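Home | Features | Machines | Subscribe

The Long Way Round to Letting Go

I spent a Tuesday at the Trimlow lab watching two robot arms learn to put things down. Picking up gets all the glory in this field (every demo reel ends with something in the air!) but the team on the Siro project reckons the real trouble starts afterwards, when the fingers have to open and leave an object where it's meant to be.

Their method is pleasingly backwards. A person guides the arms through a tidy release, the recording is played in reverse to suggest a grasp, and the two halves are trained as a pair. They started with 400 recordings and threw out 136 because the person guiding had hesitated. I'd have hesitated on the lot.
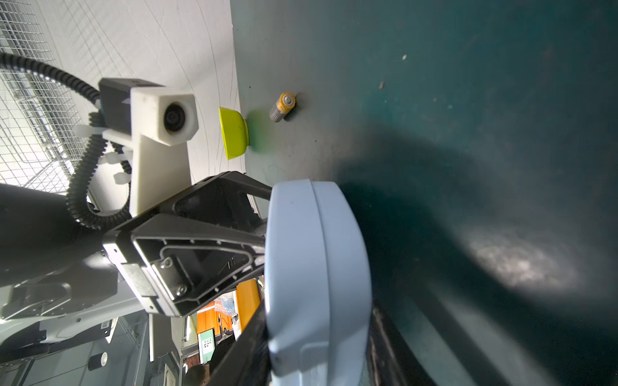
Small things are the ones that give the model grief. A mug forgives you a few millimetres, and a bowl will usually settle itself if you let go a bit early. Then there's something like the AA battery standing on its end near the lime-yellow bowl, with a tiny footprint and every reason to topple. The wrist camera gets a decent look at it, although the gripper takes up a good share of the view, and the network has to learn which of those black and white shapes are its own fingers. I asked if they'd thought of cropping the fingers out. They had, and it made the releases worse -- the model seems to use them as a sort of ruler.

So the fingers stayed in, and the next question was what a second viewpoint would add.
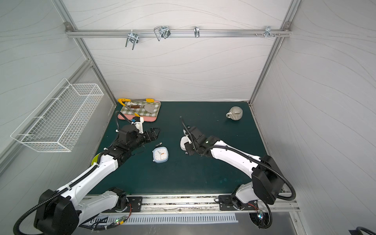

Quite a lot, as I learned over a very average flat white. With only the wrist views, the policy managed a clean release on 2 of the 8 hardest objects. Add the fixed view of the whole bench and it got through all 8, though the slowest took so long I'd finished my coffee and started on someone else's biscuits.

The catch is colour. Change the tabletop and the scores sag, and the group hasn't worked out why. Their next paper will compare several surfaces, and they're hoping to have it out by July. I've asked to come back for the tea towel trials.

Related stories
Cerner and the warehouse that sorts itself
Triantafyllou hands: are five fingers too many?
Why soft grippers went out of favour

We use cookies to remember your preferences. Accept | Manage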